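29 November 2023

Up far too early for a day off, and didn't mind one bit. I've been wanting to get at the drinks shelves in the back pantry since May, and this morning I came down in my thick socks, put the kettle on, looked at the mess behind that door and thought, right, today. Porridge first. I burnt the bottom a little because I was already reading the sides of things.

For the record (future me, reading this with her feet up), the back pantry had got to the stage where you opened the door with one hand and held the other one out ready. Cordials in front of vinegar, vinegar in front of tins, and behind it all the cans, two deep and three high in places, some for drinking and some that are empties I've kept because I love the look of them. I do know how that sounds. But you try throwing away a can with a pineapple wearing sunglasses on it!

Tineke came over at ten with the crates from Heinonen. They had a pile of them going for next to nothing, the flat sort with slots in the sides, and she'd bought more than we needed and carried them up from the car in one go with her chin on the top one. They are brilliant. They slide. I spent a good while just sliding one in and out of the shelf. The bottom shelf is 90 centimetres across and two of them sit next to each other with a gap left over that is exactly right for the big bottle of elderflower standing up. I couldn't have planned that if I'd tried.

We started by having everything out. Kitchen table, both worktops, then the floor along the skirting by the back door, where I'd put newspaper down. I'd told Tineke there were 50 empties at the very most and she laughed at me, quite rightly. We got to 200 and stopped, and there was still a bag of them hanging on the hook. The oldest one I can put a place to is the orange one from the campsite at Plendlow, which must be from the summer my sister had the tent with the broken zip. It's got a dent in it the shape of a tent peg. That one stays.

The shelves themselves needed a proper scrub. There was a ring of something dark and sticky right at the back which I think was once ginger syrup, and it took hot water, then bicarb, then hot water again, then a butter knife. Tineke did the top shelf because she can reach without the stool. She found the lid of my good flask up there, which has been missing so long that I gave the flask away. Then I lined the lot with the stripy paper. I had enough for all but the last foot of the bottom shelf, where it's brown parcel paper, and you can't see it with the crate in.

Lunch was cheese on toast standing up, as there was no table to be had.

Then the sorting, which was the part I'd been looking forward to all week. I wanted to do it by colour and Tineke wanted to do it by size, and we had a very happy argument that went on for the whole of the first crate. Her point is that tall ones fall over if they're mixed in with short ones. My point is that it's MY pantry and I want to open the door and see a rainbow. We've gone with colour, with the tall ones at the back of each colour, so we both won. Reds took up the most room by miles. There's hardly any purple. Yellow is nearly all lemon things, with one mango, and the mango one is so much the better yellow that I put it at the front on its own.

Green, though. I'd always thought of green as the dull end, apple and lime and that tonic water I bought by mistake, and then we put the green ones together and they were lovely. And top of the heap for me is the snowflake can. It's a bright emerald green, so glossy you keep turning it to catch the light, and it's covered in big white Chinese characters with the snowflake emblem beside them. There's a thin white line that swoops along the side too, like the mark of a skate. I wish I could read it. I've been calling it the winter can, purely on the strength of the snowflake, and it may say nothing about winter at all.
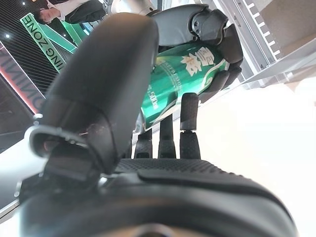
My favourite of the greens, 500ml and every bit of it handsome.

I showed Ineke when she rang (held it right up to the phone, and she had to tell me to move it back, all she had was a big green blur). She wants one too, straight away. She's going to take a picture of the writing to the lady upstairs from her, who taught in Harbin years ago, and find out what it all says. I said I'm happy not to know for a day or two longer. I like having it as just shapes. But then half an hour later I was squinting at the small white lettering along the side and trying to find a word I knew, so I'm not as patient as I make out.

What I like about it so much, I think, is how little they've bothered you with. Green, white, a bit of silver at the rim. So many of the others have got everything on them at once, a fruit and a splash and a cartoon and a prize draw. I have a cola from the Promard cash and carry that has five different kinds of lettering on it and a parrot. I love that one as well, I'm not being fair. The parrot's in with the reds, though Tineke says he's an orange and should be moved. We'll see.

It was dark before we'd finished and we'd still not eaten anything that wasn't toast. Tineke made her noodle soup with what was in the fridge, so, carrots, half a cabbage, the end of the ginger, two eggs dropped in right at the last minute. Gorgeous. I'm going to write down what she did while I've still got it in my head:

Fry the ginger with a spring onion in a bit of oil until it smells good. Stock in (she used a cube and a spoon of the dark soy). Carrots cut thin, then the cabbage once the carrots are nearly there. Noodles for however long it says on the packet. Eggs in whole, lid on, heat off, and leave it be while you find the bowls. Chilli oil on top.

We ate it on the kitchen floor with our backs against the oven door, which was still warm from the toast, looking straight at the pantry with its door wide open and its light on. I'd changed the bulb too! It had been that dim yellow one all this time and I'd thought the back of the pantry was simply a dark sort of place. Now you can read every label from across the room. I kept getting up with my bowl in my hand to nudge something a bit to the left.

Things still to do in there, so I don't lose track:

The bag on the hook.
Jars. I haven't touched the jars.
Move the vinegar somewhere cooler, or use some of it. Who bought malt twice?
Labels for the crate fronts. Tineke has the nice pens.
Find a better home for the tonic, nobody here drinks it.
Fix the bottom hinge, it squeaks when the door gets halfway.

I've also had a thought about the wall by the back door, where the calendar is. A narrow ledge, only deep enough for a can, running along at eye level, and I'd put out 14 of the best and change them with the seasons. Winter can in the middle, obviously. Blues and silvers and whites either side. Then in May all the fruity ones could have their turn, and the pineapple in his sunglasses could come out of retirement. There's a bit of skirting left in the shed that might do for the ledge if it hasn't warped. I drew it on the back of the gas bill and Tineke said to make it a bit deeper than I'd drawn or a slammed door would have the whole row off. Good point. That back door does slam.

She went off at nine with a jar of my plum chutney and the parrot question still open. I'm to go to her at the weekend and help with the cupboard under her stairs, which she says is worse than mine was, and I can't wait, I've got all sorts of ideas about hooks. Ineke might come up as well if the Endutville train is running by then. She says she'll bring whatever green cans she can find on the way, and I've told her tall ones preferably, there's space at the back.

My knees ache and I've got stripy paper stuck to one sock. I've been down twice since to open the pantry door and have another look. Must remember to buy bicarb, we used the lot.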